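Build the boring version first

Most people who want a robot arm at home want a clever one. I think they should build a dull one and run it in simulation for a month before buying a single motor. 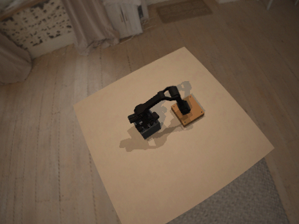

My own arm, the Trolteo, has done 2,939 simulated runs since September. Of those, 2,603 ended the way I wanted. The failures taught me more about my joint limits than any forum did, and they cost me electricity.

Karthikeyan Chowdary, who shares the workshop with me on Tuesday nights, disagrees. He says a rendered floor never trips you up - real ones do. Fair enough.

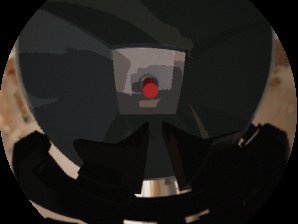 But he has replaced 4 servos this year and I have replaced none. Close work is where a cheap gripper gets broken, and I would still sooner get that wrong on a screen.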